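Thank you for your patience with us this quarter, which has been a bumpy one. The arm at the Dirnenstead flat let go of things it should have kept hold of, and I would rather tell you so plainly than bury it in a table.
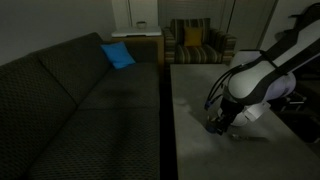

Report no. 109

Of 347 table-clearing runs, 228 finished cleanly. Most of the rest were early releases — Raluca Buzatu traced them to a grip setting. Cups worried us most.
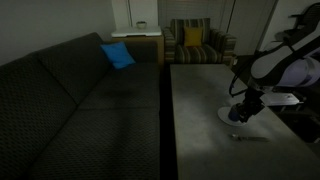
What we have changed

Knives are off the list until Peltonen has checked the new stop switch. 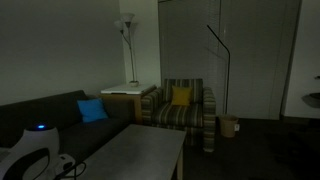 We hope to restart in December, all being well.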